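# Galbraith lab teaches arm to empty a parts bin by remote control

Engineers at Galbraith are using remote control to teach a robot arm one of the duller jobs in a machine shop: picking loose bars out of a metal bin.

The operator sits a few feet from the table with a hand controller. Moving the controller moves the arm, and a trigger works the gripper. Each pick is saved as one recording, from the moment the arm leaves its rest position until the bar is set down. The team has been at it since April and has 3152 recordings, of which 557 were thrown out for dropped bars or long pauses.

"The first week I was slow and the data was slow," said Obaidul Uddin, who leads the project. "The arm copies your hesitation along with everything else. We ended up redoing most of it."

The current task uses short bars in two colors, reddish brown and dark green, dropped into a gray bin with a sloping back panel. Bars that come to rest along a wall are the hardest to teach, Uddin said, as the operator has to bring the fingertip in at an angle and keep clear of the side. 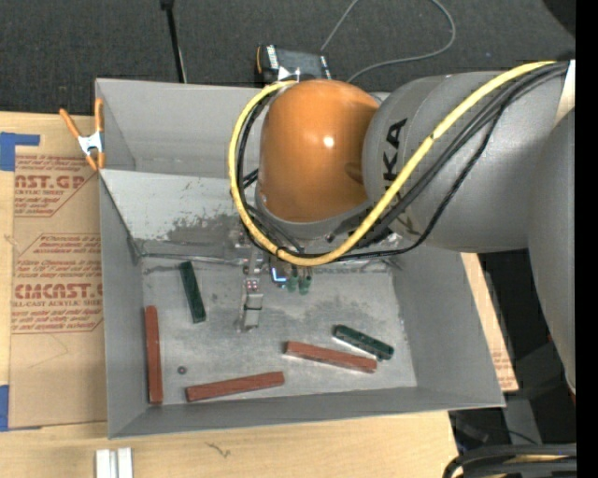 ## Hand guiding came first

The lab began by hand guiding, in which a person holds the arm and pushes it through the motion. It made 104 recordings that way before switching. Pushing the arm was tiring, and the person's hands often blocked the view of the bin.

Hand guiding is still used to set the start and end positions. Uddin said it remains the quickest way to show the arm a single fixed point.

## Next steps

A trained version of the task has been running in short sessions in the afternoon, with an operator ready to take over by remote control. Each takeover is recorded and added to the training set. The team did not give a success rate and said it wants a longer run before it does.

Grutcombe, a fittings maker that is paying for part of the work, plans to try the method on its own line. It expects to need about 600 new recordings for its parts, which are shorter and come with an oil film. Its operators will be trained at the lab before the trial starts.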